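Lavcombe team teaches a small gripper to let go gently

January 14, 2024

Robots have become pretty good at picking things up. Putting them down is another story, and a research team at Lavcombe has just shared a very nice result on exactly that problem.

The method is called Dirow. It deals with the last moment of a placing move, when an object touches the table and the fingers have to open. Most small grippers simply go to a set height and release. If the height is a little off, the object gets dropped or pushed into the surface. Tomatoes suffer. So do eggs.

Dirow does away with the set height. It watches the view from the wrist and keeps an eye on the motor load in the finger, then learns from human demonstrations what those two signals look like when contact is made. The team recorded 2,231 placements by hand over a stretch that began last July, using ordinary groceries and kitchen items on a normal tabletop. Then they trained a fairly small model on the lot.

The tests used objects the model had never seen. Out of 256 trials, the robot made a clean release in over 200, and the same arm with the fixed-height routine managed 60. That is a huge jump for a change that needs no new sensors at all! Bundled vegetables were the happy surprise, as they sag and roll and were expected to be the worst of the bunch. Thin flat items gave the most trouble, and the team says those will get their own set of demonstrations next.

The hardware is part of the fun. The arm is a low-cost design from Jomereo with 3D-printed parts, and the training software, Tam, runs on a single desktop computer. A school lab or a keen hobbyist could try the same thing - and the team clearly hopes they will, with the recordings and the trained model both due to be released later this year.

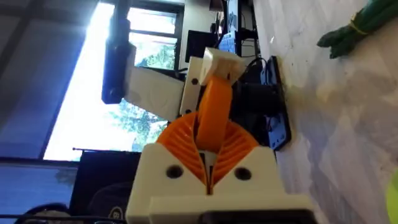

Does the method need a force sensor in the fingertip?

The load reading comes from the motor that drives the finger, so nothing is added at the tip. It is a rough signal, and the model leans on the wrist view to make up for that.

A longer write-up, with the failed trials included, is being prepared. The group also plans to try the method on a two-arm setup, where one hand has to let go while the other holds on.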